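Weighing Things at the Kitchen Table
Speaker notes, Baltham Household Skills Evening

Slide 1. Opening

Start at 7 p.m. even if people are still finding seats. Say the talk is 29 minutes and questions come after. Handouts are on the chairs.

Ask who has a kitchen scale at home. Then ask who has used it for anything other than flour. Wait for the hands.

Slide 2. Why weigh at all

Main point: a scale tells you how much is left in a package you can't see into. Tubes, pouches and squeeze bottles are the usual ones. People throw them out early or buy a second one too soon.

Mention the Jinel pantry list. When we went through it in July there were 1,663 entries, and a lot of them were second copies of something already open. Don't read from the list. It's long and the print is small.

Slide 3. Setting up

Table first. A flat cloth is fine under a scale as long as there are no folds under the feet. If you use two cloths, smooth the bottom one before the top one goes on. Seams and hems are where people get a tilt.

Keep the things you plan to weigh off to one side, close enough to reach. Leave the front of the scale clear so the display and buttons can be seen. Start with something solid that sits still on the platform, then go on to the packages.
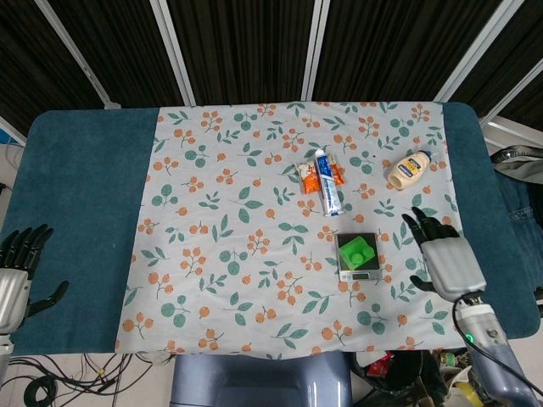 Slide 4. Packages that won't sit still

Toothpaste tube: lay it across the platform and check that neither end touches the cloth. If it's longer than the platform, that's all right — it only has to hang clear.

Mayonnaise bottle: stand it up if it will stand. On its side it may roll. Put a small dish on first, zero the scale, then add the bottle.

Snack packets: too light to tell you much on some scales. Weigh 3 together and divide.

Slide 5. Writing it down

Weigh it when you buy it, cap on. Write the number on the label or on tape. Weigh it again when you think it's nearly finished. The difference is what you've used.

Show the Flendeck sheet here. One line per item, first weight, second weight. Skip the column for price if we're running behind.

Slide 6. Try it

Give them 15 minutes in pairs with the Sitthichai scales from the cupboard. Check the batteries before the talk — two were dead last time. Ask each pair to guess before they weigh and to write the guess down too.

Collect the scales before taking questions.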